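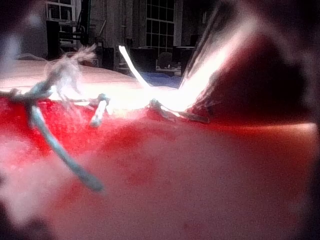 Orenthorpe Robotics Workshop
Home | Notebook | Kit reviews | Bookings | Contact

9th May
Entry by C. Garba

Second day with the Trakel suturing kit, on loan from Firker until the end of the month. Two arms, wrist cameras on both, one fixed camera over the pad. Quoted price is for the arms and controller. Instrument tips are charged separately and Florin is still waiting for the list.

Set-up went faster than in March. Calibration file 281 would not load, 284 did. Left the force limit at the supplier's default.

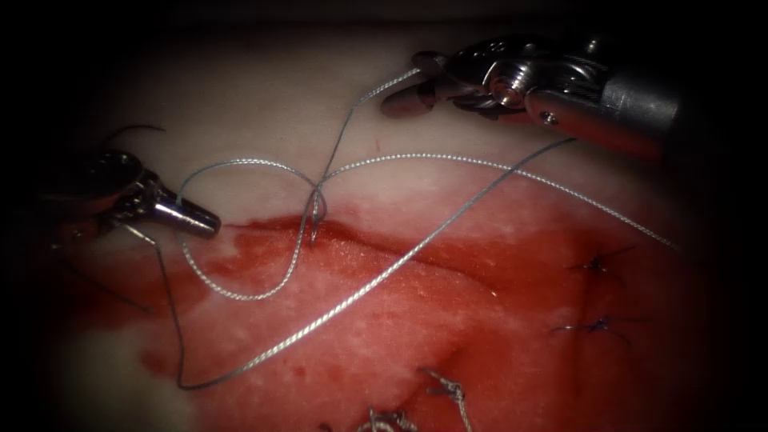 Chukwuemeka Garba

Knot tying on the red-stained pad, silver braided suture. The loops are the slow part. With this much thread out it crosses itself near the entry point, so I want to try a shorter length before blaming the software. Picture from the fixed camera is good enough to follow the braid, and I'd keep that camera even if we sent the rest back.

Iulian asked about the wrist view close to the tissue.
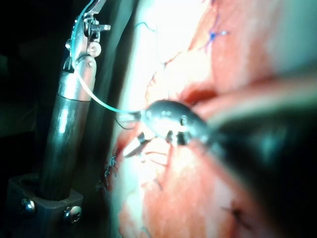
Wrist camera, thread between the two instruments.

Bright areas wash out badly under our lamp. The Trakel manual gives an exposure setting on page 192 but the menu it refers to isn't in our version. Emailed Firker. Also asked whether the Eren grips fit this wrist.

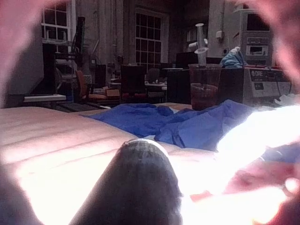

Wrist view over the quilted mat, blue cloth behind the fingertip.

To do:
- dim the lamp and repeat
- shorter thread, same pad type
- Lucian to check the service contract, 2 visits a year or one
- copy logs to the shared drive before Emilian updates the controller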